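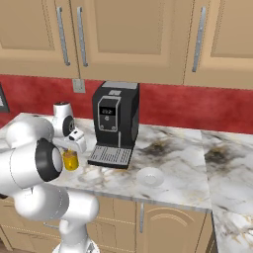
Hemp and lime walls at Murness: anyone believe the numbers?

gudrun_t
January 12, 2025
The Murness self-build group are asking for new members for plots two to five. Walls are hemp and lime on a timber frame, and the leaflet says heating bills come out 70% lower than "a normal house". Lower than which normal house? I asked and got sent the same leaflet again. Has anyone here lived in one?

Soltani_A
Not lived in one, helped cast one near Banstead. Lovely stuff to work with, but slow. We were told the walls would be ready to plaster in 8 weeks. We started in September and it was spring before the plasterer would touch it.

murness_helmut
I'm on plot one so I'll declare my interest. The 70 is against a solid brick terrace with no insulation. I agree it ought to say so. My own walls are fine.

gudrun_t
Thanks Helmut, but that's a comparison with the worst house on the street. Against a new build to current regs, what's left of the saving?

murness_helmut
Less, obviously. I haven't got a figure.

efren_m
Then it shouldn't be on the leaflet. I'd also ask who is signing off the structure. Hamann did the drawings for the Grivum lot and they were good, but Grivum paid for site visits as well. Drawings on their own won't spot a wall that's been tamped too hard.

Soltani_A
Seconded. Ours was overpacked in one corner and that's the bit that stayed damp longest.

sieglinde_k
You're all being a bit hard on them. I've had lime and hemp for nine winters, no mould, and the bedrooms hold their heat overnight. My bills are low. I can't give you a percentage and I don't much care.

efren_m
Glad it works for you, but you aren't asking strangers to put money in. What's the joining fee, Gudrun?

gudrun_t
£96 to join, then a deposit on the plot. Refundable "subject to conditions", conditions not attached.

efren_m
Get the conditions before you pay even the 96.

murness_helmut
They're in the members' handbook, about 50 pages. I'll ask if I can send you the section.

gudrun_t
Please do. And a year of your meter readings, if you've kept them.

murness_helmut
I've got them from March onwards. Will dig them out.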